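Ruth Bramwell
November
4 min read

Right, several of you have asked what happened with the towel folding, so I'm going to put the kettle on and do it properly, in one thread. It's a story about a fault, it took us far too long to find, and I'm still a little cross with myself about it.

For those who've joined since the summer: I look after the two-arm folding bench at Birkley. The job is dull to describe and surprisingly hard to do. Take a cloth, fold it, fold it again, put it away. The arms are good at it, or they were, and I'd got into the habit of setting them off and going to answer my post.

The fault was a grip that let go. The fingers would come down on the cloth, close, lift, and then somewhere on the way up the cloth would slide out and drop back on the table. The arm, bless it, carried on and made a beautiful fold in thin air. Then it logged the fold as done.

That last bit is what bothered me most. A dropped towel is only a dropped towel, but a machine that tells you it has finished when it hasn't is a machine you can't leave alone. The log for that run said 600 good folds. I'd seen enough of them with my own eyes to know better.

So I stopped the run and we went back to watching from the wrist cameras, one grasp at a time, with a pink microfibre towel and a lot of biscuits. 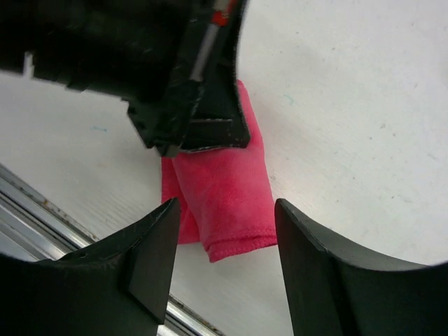 Why not just make it squeeze harder?
Because the motors in these grippers protect themselves when they get too warm, and more squeeze means more heat. We tried it on the first afternoon. The grip was lovely for a short while and then the motor cut its own effort to cool down, and we were back to dropping things, only now with a warning light as well.

My first theory was the cloth. Microfibre is awkward stuff, it clings to itself and not to much else, and if you only catch the top layer the rest of it peels away under its own weight. I spent a whole evening on that theory, changing the approach angle by tiny amounts and writing it all down in my best handwriting.

My second theory was the camera calibration. If the wrist camera thinks it is a few millimetres away from where it is, the fingers go down in the wrong place and you pinch fluff. I redid the calibration on both arms. It was a bit out on one of them, which made me feel very clever until the towel fell out again.

I should say that a proper fold starts with the fingers either side of a decent thickness of cloth, well down, so there's something to hold. When it goes in like that you'd expect it to stay put, and it still didn't, which was the clue I walked straight past.
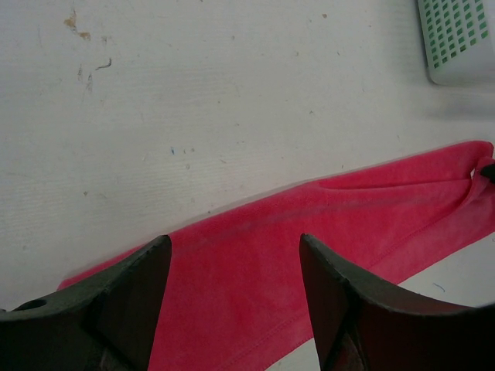 Shehata replied at this point last time I moaned about it, to say that the same slip had turned up on their bench and had come and gone with the time of day, fine first thing and hopeless by half past three. I'd love to claim I had noticed that myself. I went back to our logs with a cup of tea and there it was, a tidy morning and a ragged afternoon, over and over again.

So it was heat after all, but in a place I hadn't thought to look. The gripper works out whether it's holding something from the effort in the motor. A cold gripper is a bit stiff and a warm one moves more freely, and the threshold for "I have hold of it" had been set on a cold morning by somebody in a hurry. (Me. It was me.)

By the afternoon the readings had drifted far enough that the gripper decided it had a firm hold while it was still closing. It stopped squeezing early, reported success, and up went the arm with a towel hanging on by a whisker.

We have a setting in the controller, on a scale I won't bore you with, and ours was 786. No note beside it, no name, no reason. I'd typed it in, it had worked, and I'd gone home. Please write a note next to your numbers. Future you is a stranger and she will be very annoyed.

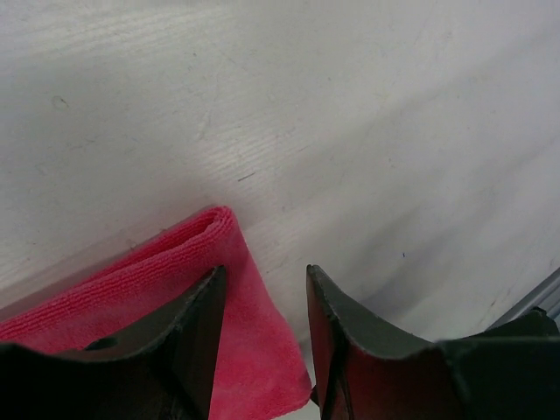
Was anyone ever at risk from it?
Nobody was hurt, and with a towel the worst you get is a towel on the table. I still wrote it up as a safety matter. The same gripper code was due to go over to Privham, where they lift things with some weight to them, and a false "I've got it" on a heavy part over somebody's feet is a very different afternoon. I rang them before I'd even finished the report and they held off.

The fix came in 2 parts. First, the gripper now closes on nothing at the start of each batch and again at intervals, and takes its own zero from that, so a warm motor is compared with a warm motor. It adds a little pause and it looks as though it's clapping, which I've grown fond of.

Second, it has to check after the lift. The side camera looks for cloth between the fingers once the arm is up, and if there's none there the fold doesn't count and the arm has to stop and ask. I resisted this for ages on the grounds that it would slow everything down. It does slow everything down, and I no longer mind. 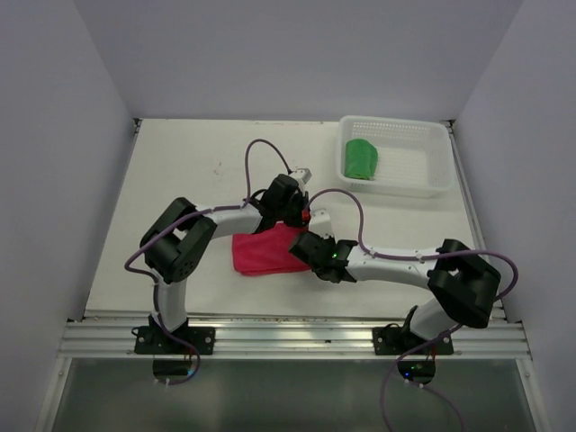 I then did what I should have done in the first place and ran it through the warm part of the day on purpose, starting after lunch, with the heating on and my cardigan off. It still drops one now and then. The difference is that it says so, and waits for me, and the log matches what's on the table.

Clovex, who look after the controllers, have been very decent about the whole thing. They asked for our logs and they're putting the self-zero step into the setup guide, with a line telling people not to tune a gripper from cold. I sent them rather a long email. They replied to all of it.

We're aiming for a 3000 fold run next, mornings and afternoons mixed, and I'm staying in the room for the first stretch with my post on my lap. If you run anything similar and your success rate looks suspiciously perfect, go and stand beside it at half past three for a bit. And do tell me what you find, I read every reply even if it takes me until bedtime to answer.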